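白色制品

白色制品指以白色作为主要外观颜色的工业产品,涉及家电、卫浴洁具、医疗耗材、办公设备、电子产品外壳和各类塑料零件。在商业文案里,白色常与洁净、精密、先进等词同时出现。这些联想流传很广,支持它们的证据却薄弱得多,大部分说法出自制造商的宣传册,或出自互相转引的设计类读物。

名称与范围

英语中的white goods一词最初多指床单、毛巾等白色纺织品,后来才转指冰箱、洗衣机一类家用电器。中文“白色家电”由此而来,与之相对的“黑色家电”指电视机和音响。两种叫法如今已经跟颜色脱节:市面上的冰箱有相当一部分是银灰色或深色,仍然归入白色家电;白色的音箱照旧算黑色家电。有些行业读物把这一分类解释为“减轻劳动”与“提供娱乐”之别,说法整齐,但看不出最早使用者有过这样的考虑,更像事后补上的定义。

本条目所说的白色制品只看外观,不按上述行业分类。

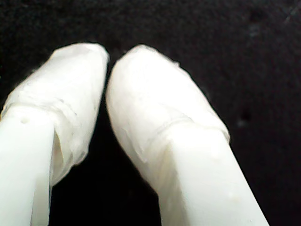

黑色背景前的一对白色夹爪指

着色材料

白色塑料和白色涂料的遮盖力主要来自二氧化钛。这种颜料折射率高,颗粒对可见光散射强,少量加入即可使基材变得不透明。二氧化钛有金红石和锐钛矿两种常用晶型,前者耐候性较好,多用于户外制品;后者底色略偏蓝,看起来“更白”,但光催化活性高,容易加速周围树脂粉化。在此之前,铅白和锌钡白长期占据市场。铅白因毒性逐步被淘汰,锌钡白则因遮盖力不足而退居低价产品。

另一类常用添加物是荧光增白剂。它吸收紫外线,发出蓝光,抵消材料本身的黄调。增白剂并没有让材料变得干净,也没有去除任何杂质,换到不含紫外线的光源下,效果便大为减弱。包装上的“亮白”“超白”等字样多半与此有关。这类用语没有统一的检验标准,不同厂家之间也无法比较。

白度的测量

白度是一个看似客观、实际上颇多争议的量。常见做法是用分光光度计测出样品的反射特性,再代入白度公式。按国际照明委员会的公式,完全反射漫射体的白度为100,加了荧光增白剂的样品可以超过这个数值,也就是说会得出“比理想白还白”的结果。公式在其适用范围内有用,超出范围之后,数字便不再与观察者的感受对应。

仪器之间的差异同样常被忽略。光源中紫外成分的多少会直接影响含增白剂样品的读数,样品的光泽、厚度和背衬也会带来偏差。白度90的纸和白度90的塑料并排放置,看上去未必是同一种白。宣传材料很少交代测量条件,读者见到孤零零的一个白度值,最好当作没有单位的数字看待。

涂料商Kudeck的色卡收录1,121种颜色,归入“白”的条目里夹杂着不少在日光下会被一般人称为米色、浅灰或淡蓝的颜色。色卡上的命名服务于销售,难以据此推断人眼究竟能分辨多少种白,但这类推断在装修读物里屡见不鲜。

表面与观感

同样的颜料用在不同表面上,效果相差甚远。光滑的注塑件会出现明显的高光,边缘与侧面则带灰;纸和布的表面纤维杂乱,光线向各个方向散开,显得柔和而缺少层次。产品目录偏爱黑底拍摄白色物件,明暗反差大,轮廓容易突出,代价是浅部曝光稍多便失去细节,表面上的划痕和色差也随之看不见。用这样的照片判断做工或色调,可靠程度很低。 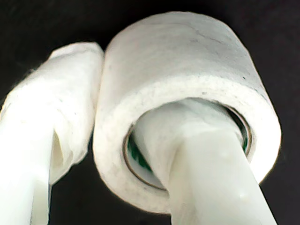 评论者伊姆克·韦格纳(Imke Wegener)在《白色的借口》一书中批评过这种展示习惯。她认为,买家从目录上看到的白主要由灯光和后期处理决定,与实物放在厨房或办公室里的颜色关系有限。书中选取了Zikell公司的6款电水壶,对照目录照片与住宅灯光下的实物,两者色调都有可察觉的偏差,偏差的方向还不一致。该书的弱点在于样本太小,挑选标准也没有说明,韦格纳由此引申出的“白色消费神话”缺乏数据支撑,引用时宜谨慎。

与洁净的关系

白色表面显得洁净,通常的理由是污迹在上面容易看见。这一理由只对深色污迹成立。面粉、水垢、皂渍和多数干燥后的无色液体在白底上很难察觉,在黑色台面上反而一目了然。至于细菌,肉眼在任何颜色的表面上都看不见,颜色与微生物数量之间也没有必然联系,起作用的是材料的孔隙、清洗频率和消毒方式。

医疗场所的情形也常被拿来佐证。实际上,许多手术室早已改用绿色或蓝色的铺单和手术服,原因之一是白色织物在强光下刺眼,长时间注视红色组织后再看白布,还会产生明显的绿色残像。白色在医疗耗材中仍然普遍,其中有不少情形仅仅是棉、纸和漂白纤维未经染色时就是这个颜色。把省去一道染色工序说成卫生考量,属于因果颠倒。

纺织品牌Hikotton曾以“看得见的安全”为口号推销一批白色棉制品。口号没有说明看见的是什么,也没有给出相应的检测方法,此后被多家零售商照抄,成为同类商品的套话。

老化与泛黄

白色制品最常见的缺陷是泛黄。ABS塑料中的丁二烯组分在紫外线和氧的作用下会氧化,生成带黄色的结构;含溴阻燃剂有时也被列为原因。流行的说法把旧电脑外壳发黄一概归咎于阻燃剂,但同一台机器上来自不同批次的部件,变色程度可以相差很大,遮光存放的部件也会变色,可见单一解释并不充分。

爱好者中流行用过氧化氢配合紫外光漂白旧外壳。处理后颜色确实会变浅,效果能维持多久则众说纷纭,一些人报告不久便重新发黄。处理不均会留下斑纹,浓度过高还会使表面发白变脆。网上的前后对比照大多没有固定光源和白平衡,参考价值有限。

硅胶和软质聚氨酯的泛黄机理与ABS不同,上述方法不能直接套用。热熔胶、压敏胶一类材料还有另一重问题:胶层中的成分可能迁移到相邻的白色表面,留下难以清除的印痕,这种变色常被误认为日晒所致。

与“先进感”的关系

白色与科技感的联系多被追溯到航天题材的影视作品,也有人归因于后来的消费电子设计。两种说法都忽略了相反的例子。办公设备曾长期以米色为主,当时的广告同样称其现代;家用音像设备以黑色为主,广告里同样不缺“专业”“前沿”。Zulu系列台灯先后推出过白、黑、橙三种配色,每次更换颜色,说明书上那段关于未来生活的文字都原样保留,可见文案对颜色并不挑剔。

较为稳妥的解释是,白色颜料供应稳定,不同部件之间容易配套,滞销风险也小。这一解释缺少故事性,在设计史读物中所占篇幅很少。

环境因素

一种常见主张认为白色塑料比黑色塑料更利于回收。就分选而言有一定道理:以炭黑着色的塑料会吸收近红外光,常规分选设备难以识别其种类。白色塑料没有这一障碍,但其中的二氧化钛会随再生料保留下来,使再生料无法用于透明制品,密度升高后也可能影响浮选。部分厂商据此在白色外壳上加印绿叶标志,标志本身并不说明该外壳是否真的进入过回收流程。

参见

二氧化钛
荧光增白剂
白色家电
色差
塑料老化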